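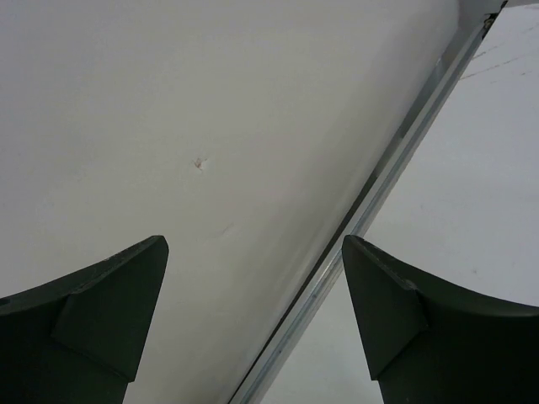 **Gripper Practice Group, Tuesday, 9:30 a.m., small room at Gadeck**

Present: Danica Vasić (chair), Femi Akpan, Ekene Okoro, Bushra Talpur
Joined at item 3: Rakiya Akande
Minutes: Femi, by failing to look away in time

**1. Last minutes**

Approved. Ekene asked that "Ekene agreed" be changed to "Ekene stopped arguing." Changed.

**2. Contact rule for painted surfaces (draft 7)**

Bushra read out the draft. The arm closes on handles, edges and rails, and leaves flat painted faces alone unless the task sheet names them. Danica wanted to know what counts as an edge. Twenty minutes went by. Agreed wording: "an edge is what the task sheet says is an edge." Bushra will now have to fix the task sheets, a point she raised herself and regretted.

**3. Marks and who made them**

The Kollix site has sent 13 damage reports, none with a "before" picture. Ekene said a chip with brown in the middle of it tells you there is a chip. It doesn't tell you when, or who. Rakiya said the customer holds a different view and has put it in writing, twice.

Agreed:

- Wrist camera still of the work surface before first contact, and another at the end of the shift.
- Existing chips, scuffs and scratches go in the log before the arm moves.
- "Was like that already" is no longer an accepted entry. It appears 108 times in the current log.

**4. Fingertip wear**

Draft says to check fingertips every 12 shifts. Femi asked for a wear limit. Ekene offered "when it looks bad." Danica declined to put that in a standard. Ekene to come back with a number and a gauge.

**5. Approach speed near rails and gaps**

Balogun's people want the slow zone made smaller. Teteretti's people want it made larger. Both sent the same chart in support. Left as it is until somebody runs the test on a real door.

**6. Any other business**

Rakiya asked if the stop button training could be shorter than the coffee break. Danica said it already was, and that this was the problem. Moved to next agenda.

**Actions**

- Bushra: task sheets, all of them
- Ekene: wear limit, gauge
- Rakiya: reply to Kollix, politely
- Femi: log form with a picture field that can't be skipped

Closed 11:05. Next meeting in November, same room, if Gadeck lets us have it.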